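From: Erilholm bench list
Date: 04/04/2022
Subject: Re: [cell-upkeep] Right arm stops short over the table after wrist swap

> We changed the wrist unit on the right arm of our two-arm cell in
> December and since then the simulated cell and the real one have
> not agreed. The left arm is fine. The right arm comes down over
> the table, stops a little high and closes above the object. In the
> simulator the same job runs through without complaint. I have
> redone the joint zeroing twice and changed the table height in the
> config once, which helped at one end of the table and made the
> other end worse. Is there an order people do this in? We have the
> Hatero controller and the Bellini grippers, if that matters.

It does matter a bit, and there is an order. We went through the same thing on our cell last year and lost a week to it by starting at the wrong end.

First, put the table height back to what it was. If changing it helped at one end and hurt at the other, the height is not your fault. You have a small tilt at the wrist flange or in the tool offset, and the table setting was hiding part of it.

Then go through it like this.

Power down the right arm and take the gripper off. Clean both faces of the flange. Ours had a smear of old thread lock on one side, enough to see with a straight edge. Refit with the bolts finger tight, then go round them crosswise. Don't do one up fully and then move to the next.

Zero the joints from the wrist back to the shoulder. The Hatero start-up page runs from shoulder to wrist, but after a wrist change you want to know about the new part before you touch anything else. Write the old offsets down before you save. Our joint 5 value had moved by 244 counts and the rest had hardly moved at all, so we put the rest back as they were.

Next, measure the tool offset again with the fingers closed. The file that came with our new unit had the length of the old coupling in it. The new coupling is 3 mm shorter. That alone would make you stop high, and the simulator won't show it if it reads the same file on both sides of the sum.

Last, check the simulated cell. We keep ours in Nemeck and park the left arm up and clear of the table while testing the right one, so that only one thing is being looked at. I bring the right gripper down over the middle of the table, stop it there, and read off the fingertip height. Then I do the same joint angles on the real arm and measure with a gauge block.
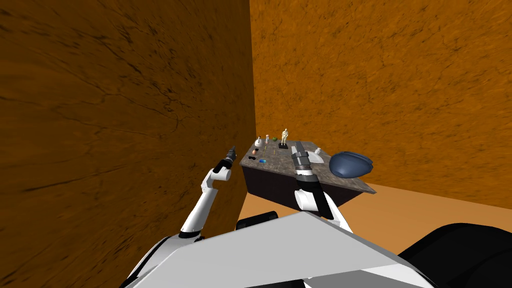

Nemeck view for the right arm check: left arm clear, right gripper over the granite-effect top with its fingertips near the small white object.

Do the check at three places on the table and not just in the middle. A wrong length gives you the same error at all three. A tilt gives you an error that changes from one to the next. If you get both, fix the tilt first and measure the length again afterwards.

I would leave the objects on the table in the simulator. We used to clear it for calibration, and then found the first real job failing on something the bare table never showed. With small things spread over the top you also notice sooner if the fingers are coming down at an angle. For us it was easiest to judge against something small close to the fingertips.

One more point about the config. Hatero keeps two copies of the tool file, one on the controller and one on the PC, and the PC copy wins after a restart. If you fixed it on the controller only, it will have gone back by the next morning. Check the dates on both.

Our arm had done 2,474 hours when the wrist was changed, and it has held its zero since. I still run the three-point check after any work on the arm. It takes almost no time once the poses are saved.

If it still stops high after all that, post the joint offsets from before and after, and the tool file as text. Please don't send it as a zip, the list server strips them.

Erilholm bench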